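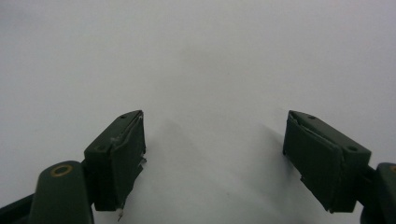
Wrist camera view, fingers open, nothing held. Both pad wraps show lifted edges and rough lower ends.

Brosham Hand-Held Gripper Set: Collection and Upkeep Rules

README for the release of February

This file goes with the Brosham set and covers the rules we record under. It is written for people who add recordings to the set and for people who train on it and want to know what was allowed. File layout and loading code are in a separate file, LAYOUT.

What is in the set

The set holds 182 recordings of short table tasks, made with hand-held grippers at two sites, Allelen and Ernine. Each recording has video from the camera on the gripper, a finger opening track and a small text file of notes. There are 19 tasks. The task list is in TASKS, with the start and end condition for each one.

Terms used here

Finger: one side of the gripper, from the pivot to the tip.
Pad block: the box-shaped part at the end of a finger.
Wrap: the green tape or padding on the inner face of a pad block.
Open check: a few seconds of video with the fingers open over a plain, pale surface, with nothing between them.

Before recording

Do an open check at the start of every session and again after any change to the gripper. Use a light, plain surface with no print on it. Both pad blocks must be in view, with a clear gap between them. Soft shadows from the fingers are fine. Hard shadows that hide the inner faces are not, so move the lamp and do the check again.

Look at the wraps on the video as well as by eye. Lifted seams and frayed ends are easier to see against a pale surface.

Close the fingers fully once, then open them fully once. The opening track should follow without a jump. If it jumps, stop and recalibrate.

Wrap condition

Wraps are put on by hand and they wear. We grade them from the open check and write the grade in the notes file.

Grade A: edges flat, no loose material.
Grade B: creased or lifted edges, rough ends or small loose bits, with the gripping face still covered.
Grade C: bare plastic showing on the gripping face, or a loose piece long enough to touch the object.

Grades A and B may be used. Grade C may not. If the two fingers differ, write down the worse grade. Do not trim or press down a wrap in the middle of a session. Finish the recording, fix the wrap, and do a new open check.

Replace both wraps together, using the same material on each side. Mixed pairs made objects turn in the grip in early trials at Ernine, and those recordings were dropped.

During recording

One person holds the gripper for the whole recording. Keep the other hand out of view unless the task calls for it. Start and end with the fingers open.

Keep failed grasps. Mark them "miss" in the notes and carry on. A recording is thrown out only if the video or the opening track is broken, or if it shows something listed under Privacy.

Stop after 100 grasps on one pair of wraps and do an open check, even when the session is going well.

Privacy

No faces, badges, screens, letters or labels with a person's name on them. Clear the table before starting. If any of these get into the video, delete the whole recording. We do not blur and keep.

Notes file

Fill in these fields by hand before the files are moved:

site
gripper number
task number
wrap grade, start
wrap grade, end
misses
remarks

"Same as last time" is not accepted in any field. Leave remarks blank if there are none.

Checks before release

Every recording is watched once at full speed by a person who did not make it. The open checks are viewed separately and graded a second time. Where the two grades disagreed, the second one stands and the first is kept in the field wrap_grade_old. This happened in 16 recordings, mostly A changed to B.

Known limits

Lighting at Allelen is brighter than at Ernine, and the wraps look lighter there. Do not use wrap color to tell grippers apart.

Most of the recordings are grade B. Grip behavior on fresh wraps is thinly covered, and a model trained only on this set may squeeze harder than it needs to on new pads.

The gripper number is missing from some of the oldest notes files. We left the field empty and did not guess.

The grades are a judgment made from video. They say nothing about grip force, which was not measured.

Changes in this release

Added the rule on replacing wraps in pairs.
Split the wrap grade into start and end.
Moved the Đinh opening script into the tools folder. Its output format is unchanged.

Reporting a problem

Open an issue with the recording number and the time in the video. Reports are read on Tuesday. Corrections to notes go into the next release, and old releases are left as they are.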